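À propos de Brulach, notre école de pêche au lac

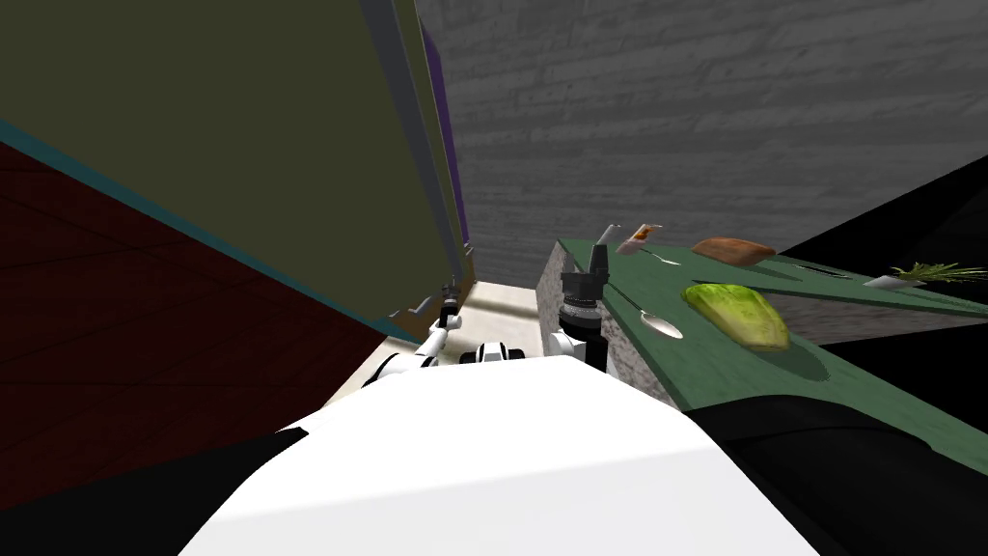 Raimo Räsänen trouve que je devrais commencer par les poissons, parce que les gens viennent pour ça et se fichent pas mal de savoir qui tient la boutique. Bon, Raimo, je t'entends, mais c'est quand même la page « à propos », alors je me présente vite fait !

Moi c'est Vilho Kettunen. J'ai appris à pêcher le brochet avec mon oncle, dans une barque qui prenait l'eau, et j'ai passé ensuite pas mal d'années à vendre des moulinets derrière un comptoir (je rêvais du lac toute la journée, mes clients s'en souviennent). En mars, un peu sur un coup de tête, j'ai quitté le magasin, et l'école a ouvert le 20/6/22 avec 2 barques et une remorque qui grinçait. La remorque grince toujours, d'ailleurs.

On donne nos cours sur le lac Kokkonen, surtout côté roselière, là où le fond descend doucement et où les perches chassent dès le lever du jour. Les débutants commencent au ponton : nœuds, lancer, lecture de l'eau, remise à l'eau du poisson sans l'abîmer. Ensuite on embarque ! Les barques sont équipées de moteurs électriques Voltside, silencieux comme tout, et je peux vous dire qu'un sandre en eau peu profonde fait bien la différence.

Pour ceux qui ont déjà de la bouteille, il y a le stage Bestolano, deux jours de pêche verticale et de traque au gros brochet, avec bivouac si le vent le permet. C'est mon préféré, je l'avoue, même quand on rentre bredouilles et qu'on mange des pâtes.

L'an dernier on a accueilli 859 élèves, des gamins de huit ans comme des retraités qui n'avaient jamais touché une canne. Le matériel est prêté, les leurres aussi (si vous en accrochez un dans la souche près de la digue, bienvenue au club). Il vous faut seulement votre carte de pêche et des bottes qui ne craignent rien.

Pour réserver, écrivez-nous par le formulaire ou passez au ponton en fin d'après-midi, j'y suis presque toujours, à démêler des tresses.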